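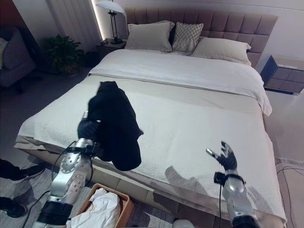 Dark clothes pick up fluff from my bedspread when I fold on the bed

Lustdale Neighbours Help > Home > Laundry and clothes

Posted by Albertina Magalhães, 13/08/2020

Good evening to all. I hope I am writing in the correct section, if not please move me.

I have moved to a flat in Ollcombe and in this flat the only large flat place is the bed. The kitchen table is small and always has something on it. So when the washing is dry I bring everything to the bedroom, I put it on the bed in one heap, and I sort and fold it there. In my previous home I did the same for many years and I had no difficulty.

The difference is the bedspread. The new one is cream, with a texture of small loops and knots, the kind that they call bouclé in the shops. I like it very much and I do not want to change it. It lies over the foot of the bed and hangs down at the front, and the white duvet is folded back above it. But when I put a black jumper or a black T-shirt on it, the jumper goes away with small pale hairs. Then I must use the sticky roller on each black thing, and I use so many sheets of the roller that I feel ashamed. Also I have the impression that the black things leave something on the cream, although this is more difficult to see in the evening, with only the bedside lamp.

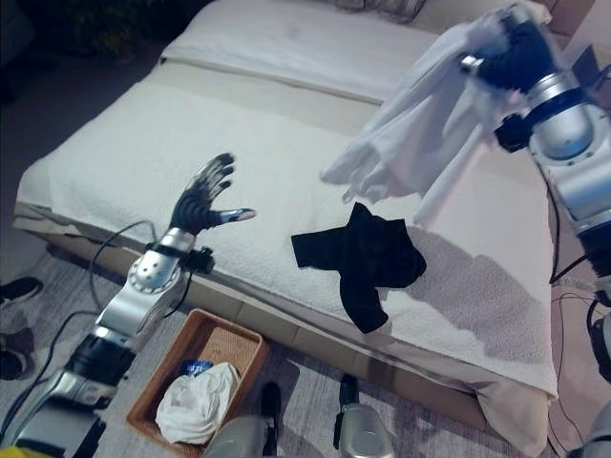
Black and white things together over the blanket.

I will try to explain my way of working, so that you can tell me where is the mistake. I take the things from the heap one by one. I hold each one up, I look if it is inside out, and I lay it flat on the bed and fold it. The finished piles go near the pillows. When the piles become high they lean, because the mattress is soft, and then one pile falls on the other and the socks go under everything.

My questions are:

How can I stop the fluff without buying another bedspread?

Is it normal that a bedspread of this kind loses hairs, and will it stop after some washes? I have washed it two times, at 30 degrees.

How do you fold on a soft mattress so that the folds are straight? My T-shirts come out like a trapezium.

The ironing board I have tried, but it is too narrow for the jumpers and for the towels it is no use at all. I thank you in advance for your patience with my English.

Albertina

3 replies

Custódio Bettencourt

Dear Albertina, your English is very clear, and mine is also from school, so we will understand each other.

I had for long time the same problem with a blanket of terry, and I did many wrong things before I found a way which I can recommend. I will write everything in order. Some of it you perhaps know already.

First about the fluff. A fabric with loops loses short fibres when it is new, and the rubbing pulls them out. A jumper that you lay down, turn, smooth with the hand and pull again rubs on it a great deal. So it is better if the dark things do not touch the bedspread. You do not need to buy anything. Take an old flat cotton sheet, smooth and tightly woven, and put it over the whole foot of the bed before you bring the washing. Not flannel, and not a fitted sheet, as the elastic makes waves everywhere. Mine is dark blue, from a single bed, folded once. When I finish I carry it by the four corners to the balcony and shake it.

If you prefer not to use the sheet, then at minimum fold the bedspread down to the floor end and work on the duvet. A smooth duvet cover gives almost no fluff. But it is softer, so the folding is worse.

Now the order of the work, as I do it:

1. Clear the bed. Pillows go up against the headboard, standing, and the duvet is folded back in one straight line. If the duvet is crooked everything you put on it will be crooked too.

2. Put the sheet and pull it tight over the front edge. I push the end of it a little between the mattress and the base.

3. Make two heaps and never one. Dark things on the left, light things on the right, or the contrary if you are left-handed. Finish the dark heap completely before you touch the light one. In this way the white towels, which also give fluff, do not lie on the black trousers.

4. Shake each thing once, strongly, away from the bed. Hold a T-shirt by the shoulders and a jumper by the sides under the arms, so that the shoulders do not become long. Look then if it is inside out.

5. For everything that must have a straight fold – T-shirts, shirts, pillowcases – use a hard surface. In my home this is a wooden board which was the shelf of an old cupboard. I lay it on the bed on top of the sheet. Any light wooden table or the top of a chest of drawers is equally good, if it is clean and has no splinters. Pass the palm of the hand over it before, and you will feel a rough place more quickly than you will see it.

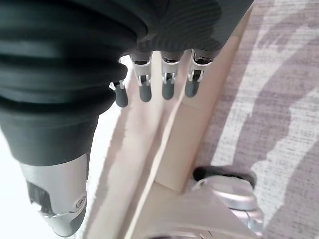 6. Smooth the fabric with the fingers together and flat, from the middle to the outside. If you smooth with the fingers open you make small channels, and the fold follows the channel. I think your trapezium comes from this and also from the mattress, which goes down under your hand on the side where you press.

7. Fold the two sides to the middle first, then the sleeves back, then from the bottom to the top in two or three parts. Jumpers I fold the same way but more loosely.

8. Do not build the piles on the bed. Put them on a chair or directly in the drawer. A pile on a mattress will always lean towards the place where you sit.

9. Socks at the end. I let them stay in the basket until everything else is away.

About the washing of the bedspread. Wash it alone, never with dark clothes and never with towels, with little detergent, and inside a large laundry bag if you have one, as loops can catch on a zip. After it is dry, take it outside and shake it, and brush it very softly in one direction with a clothes brush. Do not use the sticky roller on the bedspread itself! I did this on mine and the roller lifted the loops, and in one corner it has now a bald place. After some washes it should lose less. How many I cannot promise, it depends on the yarn.

And for the black things that are already full of hairs: a rubber glove, a little damp, passed in one direction. It takes more than the roller and it costs nothing.

One last matter, about what the black things leave on the cream. If it is colour, it will come when you rub the jumper with a damp white cloth. Try this on the inside of the hem. If the cloth becomes grey, wash the jumper two more times alone before it meets the bedspread again. If the cloth stays clean, it is only dark fluff and the brush will take it.

I wish you much joy in the new home.

Custódio

Farías

I just fold them on the bed and wear them with fluff. Nobody at my work has complained until now.

But for the piles, I use a big tray. It costs little in the second-hand shop in Zuncombe and you can carry all the T-shirts to the wardrobe in one time.

Reader from Zuncombe

I agree with Custódio for the sheet but I do not agree for the duvet. If you fold on the duvet you press all the filling to one side, and in January you will wake up cold. I take off everything and fold on the mattress protector. It takes me 90 seconds to remove and the same to put back.

Tumble dryer also helps if you have it. Ten minutes without heat and the hairs go in the filter. Empty the filter before, not only after. I do not have one now but my sister has, and her black clothes are always better than mine.

For the straight fold you can use a big magazine. Put it on the back of the T-shirt under the neck, fold the sides over it, take it out. All will have the same width. With jumpers it does not work so well, they are too thick.

Comment from Albertina Magalhães

Thank you very much to all three. I found an old sheet, it is light grey and not dark, but it is smooth. I did the dark heap first as Custódio says and I used only one piece of the roller, for a jumper that had hairs from before. The shelf I do not have, so I took out the bottom board of the wardrobe, which lifts out, and I put it back after.

The damp cloth stayed clean with the jumper, but with one pair of trousers it became grey. These I will wash alone.

I have still one doubt. When you put the board on the bed, does it not leave a mark on the bedspread under the sheet? I saw the loops were flat in that place this morning.

Comment from Custódio Bettencourt

They will come up again. Shake the bedspread and leave it over a chair for some hours, or pass the steam of the iron over it from a hand's distance, without touching. Do not press. And if the board has sharp corners, put a folded pillowcase under them.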